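Yupin Nakpan
January 2022

1/ I spent most of last year getting rid of paper. Bills, bank letters, school reports, manuals for things I no longer own. A few people asked how I did it, so I'm putting it in one thread.

2/ Starting point: one four-drawer filing cabinet, two boxes in the hall closet and a pile on top of the fridge. The cabinet came from my aunt when she closed her shop. Some of her folders were still in it.

3/ I had tried this before and quit both times. Both times I started with scanning. Scanning is the slow part, and I was scanning things that should have gone straight in the trash.

4/ So this time, no scanner for the first month. Only sorting. Keep, shred, recycle. I did it at the kitchen table after dinner, one folder a night, and stopped when the folder was done.

5/ The first drawer was nearly all utility bills. The oldest was from an apartment I left before my son was born. I kept the last year and shredded the rest.

6/ Tax papers are different. Look up how long you have to keep them where you live and write the date on the outside of the envelope. Mine say "shred after" with a year. I don't open them anymore, I read the outside.

7/ Things I keep on paper no matter what: birth certificates, the marriage certificate, the car title, the house deed, my grandmother's letters. They all fit in one flat document box. It lives on the bedroom shelf and everyone in the house knows where it is.

8/ Manuals: I threw out 66 of them. Yes, I counted, my sister and I had a bet. Almost every manual I looked for was online. The exception was the old Griro sewing machine, so I kept that one in the sewing drawer.

9/ Receipts: keep them for anything under warranty, staple them to the warranty card, and throw both away when the date passes. Grocery receipts go the same day. I had an envelope of grocery receipts from a trip to the coast. I can't tell you why.

10/ Kids' school work was the hardest. Each kid got one folder per school year and picked what went in it. My daughter kept math tests. My son kept one drawing of a bus and nothing else from second grade. Fine.

11/ Shredding. My small Plulix shredder takes six sheets and needs a rest after a few minutes. I used it for the first drawer and then took the other bags to Carretero, the copy shop by the post office. They charge by weight. Pull the binder clips first, they check.

12/ After the sorting I had 700 pages left to scan. That is a number a person can get through. I did them in small batches over March and April with the sheet feeder at the library, which is free if you bring your own drive.

13/ File names: date first, then who it's from, then what it is. Year, month, day, with dashes. I tried an app called Jeltden that reads the page and names it for you. It named my water bill after the street. I went back to typing them.

14/ Back up in two places. Mine are a drive in the desk and a drive at my sister's. We swap them when we visit.

15/ New mail gets opened standing up, next to the recycling bin. Whatever needs an answer goes in one tray. When the tray is full I sit down and deal with it. I turned on paperless billing for everything except the water company, which doesn't offer it.

16/ The house this week. 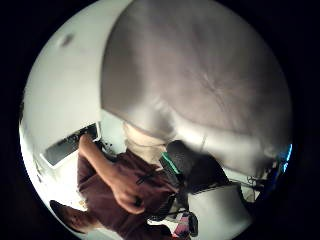
White wall on the left, with one small dark spot near the top.

17/ Since people will ask about the cabinet: sold it for $140 to a man who restores them. He took the keys too, even the one that never fit anything.

18/ Mistakes. I shredded a vaccine record and had to call the clinic for a new copy. I also scanned a stack of insurance letters without checking the backs, and the backs had the policy terms. I had to do the stack again.

19/ If you only do one part, do the manuals. It takes one evening and you won't need to make any decisions that bother you.

20/ Replies are open. I'm slow to answer during the week. If you're asking about photos, I haven't started on those. There are three shoeboxes and my mother wants to go through them with me first.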